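Progress report: Lendton candidate forums and voter information project
February
By the project coordinator, Lendton office
5 min read

The project has now run for two quarters under the Emedness grant. This report covers the second quarter, including the public safety forum series, the printed voter guide and the online question bank. Spending is within the approved budget, with one transfer between lines set out below.

Forums

We held 3 forums this quarter, one in each of the municipal wards where the council seat is being contested. All declared candidates were invited on the same terms. The format was unchanged from the fall: a short opening statement, moderated questions on a single theme, then questions from the floor.

The theme was policing and emergency services. Residents asked most often about response times in the rural end of the municipality, the cost of the current policing contract, and whether bylaw officers should take over noise and parking calls. Candidates disagreed mainly on the contract. Two of the incumbents want it renewed as is, and several challengers want it reviewed first.

Total attendance was 187, taken from the sign-in sheets. The second forum was the smallest. It started at 6:30 p.m., which clashed with a hockey playoff game at the arena, and we heard about it afterward from people who would otherwise have come. Start times for the next round will be checked against the arena and school calendars before the hall is booked.

One candidate withdrew from the third forum on the afternoon it was held. We left the chair in place and read the candidate's written statement at the start, as our rules allow. A complaint was received from another campaign about this. We replied in writing and have heard nothing further.

Voter guide

The guide was printed in a run of 3000 copies. Fisico handled the layout and printing, and delivery was four days late owing to a paper substitution we had to approve. Copies went to the library, the municipal office, both grocery stores and the seniors' residence. The library has asked for more, and we are holding back part of the run for the weeks before advance polls open.

The guide gives each candidate the same space and the same five questions. Answers were printed as received, with cuts only where they went over the word limit. One factual error, a wrong ward boundary on the map page, was found after printing. A correction slip has been added to the copies still in our hands, and the online version is fixed.

Online question bank

Babaei completed the move of the question bank to the new site. Residents can now submit a question, see whether it has been put to candidates, and read the answers by ward. The search tool is still slow on phones — this is a known fault and is due to be repaired next month.

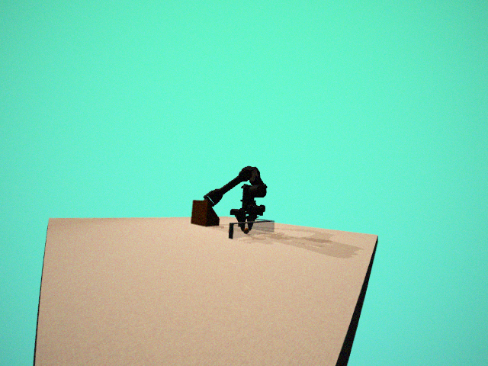 Computer rendering: beige tabletop against a green background.

Budget

Hall rental came in under the estimate. Printing came in over, mostly because of the correction slips and a second delivery run. We moved $800 from hall rental to printing to cover the difference, as permitted under the agreement without prior approval. No other line has changed.

Next quarter

Work planned for the next period is a round of forums on roads and drainage, distribution of the remaining guides, and a plain-language sheet on how to vote by mail. We also intend to offer rides to the rural forum if the community bus is available. The quote has been requested but not received.

We ask that Emedness confirm by the end of the month whether the final report should cover turnout by ward. The municipality releases those figures some weeks after the vote, and including them would mean a later filing date.

Related items
First quarter progress report: Lendton forums
Forum rules for candidates and moderators
Voter guide: map page correction
How to submit a question for your ward
Roads and drainage forums — call for questions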